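砧板项目结题报告：一次撞台面，和我们后来改的东西

先交代一下，这份报告本来应该叫《厨房台面整理任务的模仿学习》，开题的时候也是这么写的。后来编号821的那次运行把夹爪怼到了台面上，我们剩下的时间基本都花在搞清楚它为什么会怼上去，所以题目就改了（指导老师同意的，还说这样反而好写）。成功率之类的东西我放在最后，篇幅不多，想看那个的可以直接往下翻。

一、任务是什么

我们组的任务说起来很简单：台面上平放一块长方形的木砧板，机械臂过去，从一侧边缘把它夹住，抬起来，挪到另一个位置再放平。难点在于砧板是平躺着的，可以下手的地方只有那一圈边。手指高了夹不住，低了就碰到台面，中间留给我们的余量很小。夹杯子的时候偏一点没什么大不了，夹砧板的时候偏一点就是在拿手指戳石头。

场地用的是Gramadden，就是系里那个厨房实验间，大家应该都去过。控制软件是Flutham，夹爪驱动是Mavmont，腕部的力传感模块是Harasym。这几样我们都没有改过底层，全是现成的，这一点后面会讲到，跟故障有关系。

台面我们没有专门清理。开题答辩的时候有同学问，为什么不把别的东西都收走，只留砧板，那样训练不是快很多吗？快肯定快！但是我和Stefaniia都觉得，一个只会在光秃秃台面上干活的策略没什么意思，谁家厨房长那样呢。所以茶包、罐子、烤箱、面包机统统留着，砧板的位置和角度每次随手摆，旁边的东西也会跟着变一变。 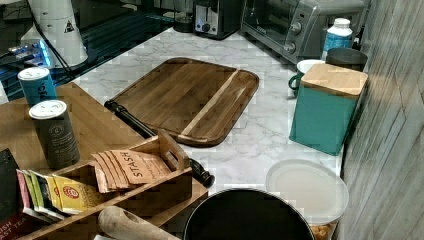

砧板这么一摆，手指能走的路线就很有限了。从茶包那一侧进去，下面可能压着别的东西，从罐子那一侧进去，手腕转过来的时候要留意杯子。示教的时候我们两个轮流来，一个人操作，另一个人盯着急停按钮。我操作得比较毛躁，喜欢直接冲下去再微调，Stefaniia会先悬停，再慢慢放。后来看数据，两个人的轨迹一眼就能分出来，我的像打水漂，她的像电梯。

最后用来训练的示教一共765条。质量不好的我们删掉了，删的时候还吵过几句，因为被删的多数是我的（她说“你这条手指都在抖”，我说那是真实世界的噪声，没吵赢）。

二、出事的那次

那是晚上，实验间里只有我们两个。前面几次运行都还行，有夹住的也有滑掉的，滑掉我们不怕，砧板离台面很近，掉下去就是啪的一声。

到编号821的时候，手臂照常移动到砧板旁边，手腕开始往下走。我当时坐在电脑前面看曲线，Stefaniia站着。她先喊的：“太低了！”我抬头的时候手指尖已经顶在台面上了，手臂还在往下压，整个手腕开始微微往一边歪，发出一种很闷的吱吱声。她拍了急停。从她喊到停下来，我感觉特别久，后来对日志，也就一眨眼的工夫。

损失清单：一根手指的指尖垫磨掉一块，固定手指的螺丝松了，台面上留下一道灰黑色的印子（用湿布擦掉了，谢天谢地），人没事。砧板也没事，它根本没被碰到，这件事当时让我们特别困惑。如果是夹砧板失败，总该碰到砧板吧？手指落下去的地方偏到了砧板外面，它完全是对着大理石花纹的台面在做“夹边”的动作。

我们那天晚上没有再开机。事故登记表是当场填的，我字写得很难看，因为手有点抖。

三、怀疑过的东西

下面按我们怀疑的先后顺序写，包括猜错的。老师说猜错的也要写，我觉得很有道理，因为猜错的部分占了我们绝大多数时间。

第一个怀疑对象是策略本身。当时我的理论很完整：台面上有灰色纹路，砧板上有一条浅色木条，策略把纹路当成了砧板的边。我甚至已经开始写这一节了，题目都起好了，叫“纹理混淆”。为了验证，我们把821的图像重新喂给策略，离线跑，看它输出什么动作。结果输出很正常，手腕应该往旁边挪一点再下降，跟示教里的做法一致。我的理论当场就没了，那一节删得我好心疼。

第二个怀疑对象是标定。夹爪拆装过，也许工具中心点偏了。Stefaniia重新标了一遍，前后两组参数的差别小到可以忽略。她还顺手检查了夹爪支架有没有松，没有，松的只有撞过之后那根手指上的螺丝。

第三个怀疑对象是Mavmont，因为我们看到夹爪开合的指令和反馈之间有延迟。这个方向我们追了好几天，还去翻了驱动的源码，最后发现那个延迟一直都有，示教的时候也有，策略早就学会了跟它相处。白追。

真正的线索来得很偶然。我在给中期汇报挑腕部相机的画面，想挑几帧清楚的，挑来挑去都是糊的。手腕一动，手指就拖出影子，木头台面也糊成一片。 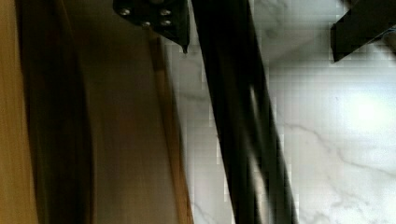 糊归糊，策略是用一样糊的图训练出来的，所以糊本身不至于让它乱来。但是为了找清楚的帧，我得把图像和关节角度对上，看手腕在哪个时刻是静止的，按道理静止的时候图就应该是清楚的。然后就怪了：821里面，关节数据显示手腕已经停住，图还在糊，关节数据显示手腕在动，图反而清清楚楚。我把图像往前挪了一截，两边突然就对上了。

也就是说，手腕相机给策略看的是旧画面。

我半夜给Stefaniia发消息，她居然还醒着，回了我一串感叹号，然后说，难怪它不碰砧板，它以为自己还在别的地方。

四、原因

第二天我们把所有日志都拉出来算了一遍图像时间和关节时间的差。刚开机的时候差值很小，然后随着运行时间一点一点往上爬，爬得很慢，慢到前面几次运行看不出任何异常。到821为止，Flutham已经连续开了一整个晚上，没有重启过。

为什么会爬？Flutham读相机用的是队列，新的帧排在后面，程序从前面取。我们为了看着方便，加了一个实时预览窗口（对，是我加的，我认），预览和策略读的是同一个队列，预览窗口拖慢了读取，取的速度就比来的速度慢了那么一丁点。每一秒都欠一点，欠到晚上就是一大笔。队列又没有设上限，所以它从来不报错，也不丢帧，就那么老老实实地把越来越旧的画面递给策略。

更要命的是时间戳。我们代码里记录的时间是“取出来的时间”，没有用“拍摄的时间”。单看记录的时间戳，每一帧都是新鲜的。如果我一开始就用拍摄时间，第一天就会发现问题，也就不用去翻Mavmont的源码了。

再说为什么手臂没有自己停。Harasym是有力保护的，超过阈值就停。但是阈值是我们自己设的，最开始设得比较低，示教的时候手指蹭到砧板就会触发，烦得不行，我们就往上调了一次，后来又调了一次。两次调整都没有写进记录本。出事那天的阈值已经高到手指顶着台面歪掉都还没到。我觉得整份报告里最该挨骂的就是这一条，延迟是不知道，阈值是我们明明知道还动手改的。

所以要总结责任的话，现成的软件有它的脾气，不过把脾气惹出来的是我们加的窗口，把最后一道保护拧松的也是我们。

五、改了什么

改动都不大，按重要程度写。

帧的新鲜度检查。现在每一帧都带拍摄时间，策略推理之前先算一下这帧有多旧，超过100毫秒就不推理，手臂原地保持，屏幕上跳一个很丑的红框（红框是Stefaniia画的，她坚持要丑，说好看的警告没人看）。连续超时就直接进入停止状态，要人手动复位。

队列换成只留最新的一帧。旧的直接丢。这样预览窗口再慢也只是自己卡，拖累不到策略。预览窗口我后来也挪到单独的进程里去了。

高度下限。手指尖在台面区域上方有一个硬的下限，由控制器执行，跟策略没有关系，策略想往下钻也钻不动。这个下限要求每次开工前用手指轻触台面校一次，有点麻烦，但是我们校得越来越快了。

力阈值调回最初的数值，并且锁进配置文件，改动要两个人都签名。示教时误触发的问题，我们用换软一点的指尖垫来缓解，效果还可以，没有完全消失。我现在示教也学着先悬停了。

开工检查表。贴在门边，一共7条，包括“拍一下急停确认有反应”和“台面下限校过没有”。听起来很啰嗦，做一遍用不了多久，喝口水的工夫。

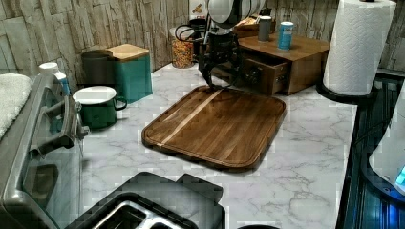
改完之后我们没有马上上砧板，先在软件里人为往图像流里塞延迟，让手臂在高处空走，看它停不停。停了。又把延迟做成慢慢爬的那种，模拟出事那晚的情况，也停了，而且停的位置离台面还很远。然后才把高度放下来，砧板放回去，继续干活。第一次下降的时候我手一直放在急停上，掌心全是汗，Stefaniia在旁边数数给我听，也不知道她在数什么。

六、还没解决的

有几件事我们没时间做，写下来给下一届。

抽屉。木头小柜子的抽屉有时候会开着，手臂从那一侧绕过去的时候离它很近。现在的高度下限只管台面，管不到柜子、罐子这些高出来的东西。我们的做法是开工前用眼睛看，这当然不算办法。最好是用外部相机做一个粗略的占用检查，不需要多精细，能发现“今天这里多了个东西”就够。

线缆。手臂上的黑色线缆绕得比较松，手腕转到某些角度会从罐子上方经过。我们还没有出过事，但我每次看到都要屏一下呼吸。换短一点的线可能会限制转动范围，我们没有试。

腕部图像拖影。新鲜度检查只能保证画面是新的，保证不了画面是清楚的。缩短曝光可以减轻，但实验间晚上灯光偏暗，缩短以后图像噪点很多，示教数据也得重新采。我们讨论过，决定不动。

阈值的来源。最初的力阈值是照着别人的配置抄来的，我们“调回最初的数值”，只是回到了一个抄来的数。它到底合不合适，应该拿砧板的重量和指尖垫的硬度认真算一遍。

七、结果

策略本身的表现：修复之后重新评测，砧板摆在中间区域时多数能夹住并放平，摆得靠墙时明显变差，主要是手腕没有地方转。完整表格在附录A，我就不在正文里贴了。修复前的评测数据我们全部作废了，因为不知道里面有多少次是看着旧画面做的，挺可惜的，有几次夹得还特别漂亮。

分工：示教和评测两人一起做；标定、高度下限、检查表是Stefaniia Pasichnyk；图像队列、新鲜度检查、日志分析是我，预览窗口也是我。

要用我们代码的同学，请先看仓库里那个叫“先读这个”的文件，尤其是关于时间戳的那一段。指尖垫的备件在Gramadden靠门的架子最下层，用完请补上。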